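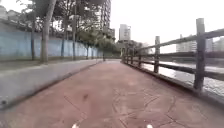

River path, looking along the fence from the fixed camera.

From: Thodoris Balaskas
Date: 14/07/2020
Subject: Re: [rovers] hugging the kerb

On the earlier message, Andreadis wrote:
> Is yours still pulling to one side? Mine went fine on
> the workshop floor and then wandered all over the
> place outdoors. I'm at 17 on the steering gain and
> don't know whether to go up or down.

Down, I'd say! I started at 55 (copied from the old Pastitus build, silly me) and it wagged like a dog's tail. I'm on 17 as well now and still think it's a touch lively.

My other headache is those dark crack lines in the pink paving. The edge finder loves them. It logged 1,334 edges on one run, and I'd be surprised if many of them were the wall or the fence. I've told it to ignore the bottom strip of the picture, where the two white bits of the front body poke up, and I'm going to try a heavier blur next. The low grey wall on the left is a much nicer thing to steer by than the railing, with all those gaps and the river showing through.

I haven't touched the wheels since December, so if yours are the Arkard ones too, do check the grub screws before you blame the code. Mine had worked loose on the left.

Has anyone got a spare Nustico motor board? Happy to swap for a battery tray.

Thodoris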